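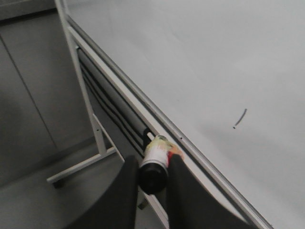
Vue de la caméra du poignet : le feutre tenu entre les deux doigts de la pince, un trait court et courbe sur le tableau.

zusham-trace : suivi de traits au feutre sur tableau blanc

Ce dépôt contient le planificateur de traits, le contrôleur de contact et les outils de relecture que nous utilisons pour faire écrire un bras sur un tableau blanc vertical. Il contient aussi le petit jeu d'épisodes qui sert à régler les paramètres. Le code est maintenu par Hinata Onishi et Nuwan Samarakoon. La documentation en français est de moi (Fouzia Awan) ; si une phrase n'est pas claire, ouvrez un ticket, je la corrigerai volontiers.

Version 2, mise à jour le 10 février 2023.

Contenu du dépôt

planner/ : convertit un tracé vectoriel en suite de poses pour la pointe du feutre
contact/ : contrôle de l'effort normal pendant l'écriture
calib/ : estimation du plan du tableau et de la longueur de feutre qui dépasse de la pince
replay/ : lecture synchronisée des deux vues et des états du bras
episodes/ : les enregistrements, un dossier par épisode

Les données

Le jeu comprend 314 épisodes. Chaque épisode correspond à une consigne courte : tracer un trait, ajouter un point, écrire un signe de ponctuation. Pour chacun nous donnons la vue du poignet, la vue fixe, les positions articulaires, l'effort estimé à la pince et la consigne en texte. Les épisodes ratés sont gardés et portent l'étiquette « echec » dans le fichier meta.json. Nous vous demandons de ne pas les supprimer avant l'entraînement du détecteur de contact, il en a besoin.

La séparation est faite par session et pas par épisode. Dans la première version elle était tirée au hasard, ce qui donnait des résultats trop optimistes : les restes d'encre d'un épisode se retrouvaient dans le suivant. Merci à Mohsin Malik qui l'a remarqué.

Installation

Copiez le fichier config/olimmont.yaml, qui est la configuration de notre poste, et modifiez au minimum l'adresse du bras et les numéros des deux caméras. Ensuite lancez l'étalonnage :

python -m calib.plane --config config/mon_poste.yaml
python -m calib.tip --config config/mon_poste.yaml

La première commande demande de toucher le tableau en plusieurs endroits avec un feutre fermé. Choisissez des endroits éloignés les uns des autres. La seconde se fait avec le feutre ouvert, et il faut la refaire à chaque changement de feutre.

Contrôle du contact

Le trait est découpé en trois phases : approche, écriture, retrait. Pendant l'approche, la pointe descend le long de la normale au plan jusqu'à la détection du contact.
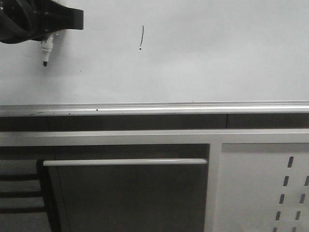
Le paramètre approach_timeout_ms est fixé à 130 par défaut. Si le contact n'est pas détecté dans ce délai, le contrôleur remonte et recommence une fois, puis il abandonne l'épisode. Sur un bras plus lent que le nôtre, il faudra augmenter cette valeur.

La phase d'écriture utilise une commande en admittance, filtrée à environ 80 Hz. Les points isolés posent plus de difficulté que les lignes : le contact est très bref et le filtre n'a pas le temps de se stabiliser. Pour cette raison le planificateur remplace chaque point par un très petit segment (option dot_as_segment, active par défaut). Si vous la désactivez, vérifiez le résultat sur la vue fixe et non sur l'effort seul.

Limites connues

La détection de l'encre fonctionne mal près du bord métallique, à cause des reflets. Nous masquons cette bande dans replay/, mais le masque est défini à la main et doit être redessiné si la caméra fixe bouge.

Le modèle suppose que le feutre ne tourne pas dans la pince. En pratique il glisse un peu sur les traits longs. Asif Mughal travaille sur une correction dans la branche slip-estimate, qui n'est pas encore fusionnée.

Les taches anciennes sur le tableau peuvent être comptées comme des traits. Une option soustrait la vue prise en début d'épisode (--subtract-first), elle est lente.

Pour signaler un problème, joignez s'il vous plaît le fichier meta.json de l'épisode et la sortie complète de replay.check.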